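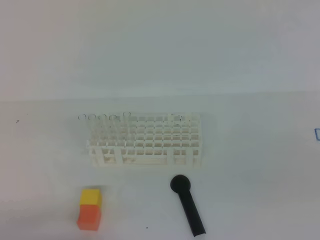
Test tube rack and glass tubes on the bench.

Cue lighting at Avdale, second attempt
14 Jan 2023

The remount of Brullum opens in the small hall at Avdale next month and I have spent most of the week rebuilding the lighting file. The original show file from August was written for a rig with 78 dimmer channels. Avdale has 20, plus whatever we can hang on the front-of-house bar without going over its load rating, so a direct import was never going to work.

I started from the paper cue sheet instead of the console file. Kalliopi Radulović stage managed the first run and her book has every call pencilled beside the line, including the changes made after the second preview that never got into my notes. Where her book and the old file disagree, I have gone with the book.

The front wash is now 6 fixtures in 2 colours. In the original each acting area had its own warm and cool, and the harbour scene crossfaded area by area over most of a page of dialogue. With the reduced rig the crossfade runs as one move. I split the intensity times so the warm goes out faster than the cool comes in, which gives a short dip in the middle. Kerttu Kallio, who directed, asked for the dip to stay. I had intended to program it out.

Side light is the weak point. The wings at Avdale are shallow and the booms sit closer to the actors than I would like, so the lowest unit on each side catches the masking at anything over half. Top hats helped on the prompt side. On the other side the flat simply has to move upstage, and Aurélien Picard is checking whether the door in the Act 2 kitchen still clears it.

Other changes, mostly so I can find them later:

The practical in the kitchen is on a hot circuit with its own switch. The actor turns it on and the follow cue is called visually.

The storm sequence has lost its strobe. It is now a bump on the backlight with zero time up and a slow decay. It reads as lightning from the rear seats. From row A it reads as a backlight bump.

Blackouts are one second shorter across the board, as the hall's exit signs are bright enough that a long blackout looks like a dim grey state with people walking in it.

House lights are on a separate wall panel and cannot be put on the console. Jouko Ruotsalainen will take them from the back of the hall on cans.

Focus is in the evening after the Pultis choir finishes with the room. I have asked for the tall ladder. If the colour from Turunen has not turned up by then we will focus in open white and drop the gel in before the cue-to-cue.

I will post the revised channel hookup once the booms are settled.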